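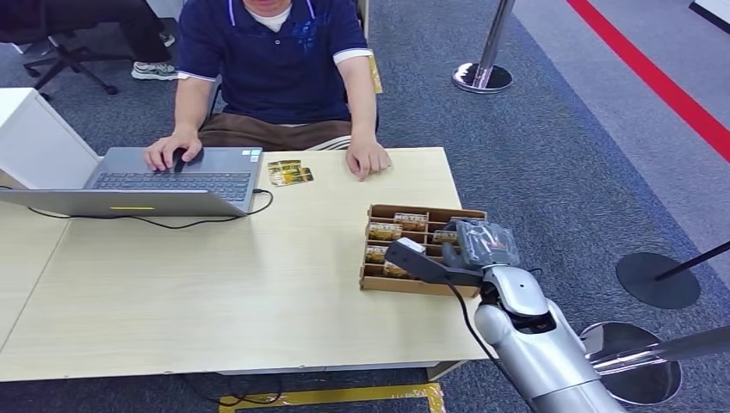 **What do you all use to keep snack packets and sauce packets from turning into one big pile in the drawer?**

Cardboard dividers inside a shallow box, with every packet standing on its edge like a file folder.

That was the short version from the last thread, and it got locked before I could ask my follow-ups, so I'm starting a new one. I tried the cardboard thing over the weekend and I have opinions (and some complaints). Who else is doing this, and what did you do about the slots being too wide?

— **packrat_in_trevgate**, 09/08/2022

---

**dividerdan**

Oh good, somebody reopened this! I've been doing cardboard since we moved and I'm never going back to the plastic trays. Too-wide slots are the classic first-timer thing. You measured the packet lying flat, right? Everyone does. Stand it up, pinch it where it's fattest, and measure that. Then add a finger's width and stop there. If you give it more room than that the packet slumps over and leans on its neighbor and you're back to the pile.

What are you cutting it out of?

---

**packrat_in_trevgate** (OP)

I did measure it flat, ugh. Guilty.

It's a shipping box from a Steleo lamp, so pretty thick stuff. The outside of the tray came out great. The dividers are where I lost it, they're so thick they eat up half the space, and when I pushed them together at the crossings one of them tore right down to the bottom.

---

**dividerdan**

Yep, use thick for the walls and thin for the insides. Cereal boxes, the backs of notepads, the inserts that come between glasses. Cut a slit halfway up one strip and halfway down the other and they slide together. Make the slit a hair wider than the cardboard. If you have to force it, it's too tight, and that's your tear.

---

**mustard_shelf**

I'm going to be the grump here. I made one of these in November, loved it for a month, and then somebody put a leaky soy sauce packet in it. Cardboard drinks that up like a sponge. The whole corner went soft and it smelled like takeout until I threw it away.

I bought the Skostar drawer insert after that and I can rinse it in the sink. It cost more than zero dollars but so does my time.

---

**dividerdan**

Sure, but wet stuff shouldn't be going in there to begin with. Tea, seasoning, drink mix, crackers, all dry. Sauce goes in a jar in the fridge door where it belongs.

---

**mustard_shelf**

Dan, you live alone. Come put a "dry stuff only" rule on my family and tell me how it goes.

---

**lowshelf_lou**

lol

For what it's worth I'm in between you two. I line the bottom with a piece of wax paper folded up at the sides. If something leaks I pull the paper and put in a new piece. Doesn't help if it gets on the dividers, but the dividers are the part you can remake while the coffee's brewing.

Also OP, don't glue the insides in! Please! I glued mine the first time and then we switched to a different oatmeal and the packets were taller and wider and the whole thing was useless. Now they just sit in there and I slide them over when I need to.

---

**packrat_in_trevgate** (OP)

Okay, wax paper is going on the list, thank you Lou. And no glue, noted (too late for one side, but I can probably pry it).

Next question. Do you sort by kind or by what's expiring? I set all mine out on the table last night to look at them and I could not decide. By kind looks so much nicer. But I found a cocoa packet in there that was older than my car.

---

**lowshelf_lou**

By kind, newest in the back. When you get home with a new box, pull everything in that slot forward and load from behind. It's what they had us do when I stocked shelves and it still works on a kitchen tray.

---

**sorts_by_color**

Look at my name and guess what I'm going to say!

No really, I do mine by color. I know, I know. But my kids can't read yet and they can absolutely put yellow with yellow. It's the only system in this house that has ever survived them. If two different things come in the same color packaging then fine, they live together, they can be roommates.

---

**dividerdan**

Two different things in the same slot because the wrapper matches is going to keep me up tonight.

---

**sorts_by_color**

The lemon drink mix and the chicken bouillon are both yellow, and yes, that has gone wrong once. Only once though.

---

**mustard_shelf**

Please tell us which direction it went wrong.

---

**sorts_by_color**

Cold glass, lots of ice, big sip. I'll leave it there.

---

**teabag917**

Long-time reader, first post I think. I sort tea this way and I have 4 trays going, one for each shelf. A thing I haven't seen anyone bring up is height. If the outer walls are as tall as the packets you can't get your fingers in to pull one out, and you end up tugging on the corners and ripping them. I cut my walls down to two-thirds of the packet height and now I can grab one by the top without fishing around. The dividers can be a little lower still.

Where does everyone keep theirs? Mine are on open shelves so I care what they look like, and I covered the outsides in brown paper.

---

**packrat_in_trevgate** (OP)

Teabag, that explains SO much. My walls are exactly packet height and I've been turning the whole thing upside down to get the back ones out. Trimming them tonight.

Mine's going in the drawer next to the stove so it can be as ugly as it likes.

---

**mustard_shelf**

Next to the stove?? Is that drawer warm? We had chocolate anything in ours and it was a sad story every time the oven ran.

---

**packrat_in_trevgate** (OP)

Hmm. It does get a bit warm on baking days. There's no chocolate in there but there is one slot of those caramel things. I might swap it with the towel drawer.

---

**lowshelf_lou**

Swap it. Towels don't care.

---

**yammine_fan**

Has anyone tried the Yammine box inserts? They send the flat cardboard already slotted and you fold it up yourself. I got a set of 2 and the slots really are a good size for instant soup and single coffees. They're thin though, so don't expect them to hold up to cans or anything heavy.

---

**dividerdan**

Paying for cardboard. What a world.

---

**yammine_fan**

Some of us can't cut a straight line, Dan! I've seen my own work. It looked chewed.

---

**dividerdan**

Fair enough. Metal ruler and a fresh blade, a couple of light passes instead of one hard one. But fair enough.

---

**teabag917**

I've posted that same ruler tip in the craft section and I'm pretty sure 2,000 people have ignored it by now, so good luck.

---

**packrat_in_trevgate** (OP)

Update! Walls trimmed, new dividers cut from a cracker box, wax paper down. Everything stands up now except the gravy packets, which are so skinny they slide down flat whatever I do. Any ideas? I tried doubling them up and they just slide down together.

---

**lowshelf_lou**

Binder clip. Clip the bunch at the top and stand the whole bundle in one slot.

---

**sorts_by_color**

What color is the clip though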